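Hold Position

The fault came up at 3:40 on Friday morning, on run 2,083 of the overnight batch.

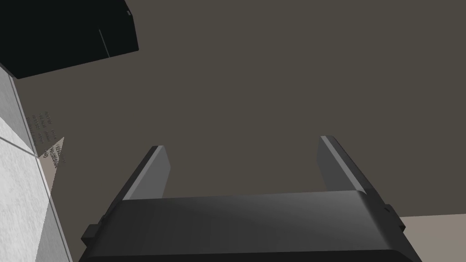
Kyriaki Kouris read it off the log at seven with her coat still on. Arm at approach pose. Jaws open. Force on both fingers, zero. State: HOLDING.

She read the last word again and scrolled up. The arm had reported HOLDING for 28 runs in a row. In each one it had moved to the pick point, opened, failed to close, and carried nothing to the drop point with great care. The scoring script checked the state word and the final pose. It had passed all 28.

The same build was due on the floor at Ukthorpe at noon, where the arm would be lifting steel blanks over a walkway.

She called Tollar, who had written the grip check.

"It closes on a timer," he said. "If the close command goes out, the state flips after 800 milliseconds."

"Whether or not it closed."

"It always closed."

"It didn't last night."

He was quiet, and she could hear a kettle at his end. She replayed run 2,056, the first bad one, at quarter speed. The close command went out on the step where the simulator saved its checkpoint. The message queue was emptied for the save and the command went with it. The timer did not live in the queue. It ran to the end and set the flag.

"So it's a simulator bug," Tollar said. "The real one doesn't save checkpoints."

"The real one drops packets. Ukthorpe logged 3 last month."

"Three out of how many?"

"I don't care out of how many. Does the real one read the finger force before it sets the flag?"

"No."

She wrote that down with the time beside it.

The plant manager, Koutsoukos, took the call in a corridor. He asked if the fault had been seen on hardware. She said no. He asked if it could happen on hardware. She said yes, and that it could go the other way too: the open command lost, the flag set to RELEASED, the part still in the jaws when the arm swung back over the walkway.

"Plilach has people coming to watch this at noon," he said.

"They can watch it locked out."

He asked for it in writing. She sent four lines, the two force traces and the number of the first bad run, then filed a stop on the build under her own name.

Tollar's patch came in at 9:15. It read the force on both fingers and ignored the timer. She loaded run 2,056, set the checkpoint to the same step, and started it.

The arm went to the pick point and opened its jaws. The command was lost again. The state line stayed at OPEN for around a second, then changed to FAULT, and the arm stopped where it was.

She took off her coat and queued the other 27.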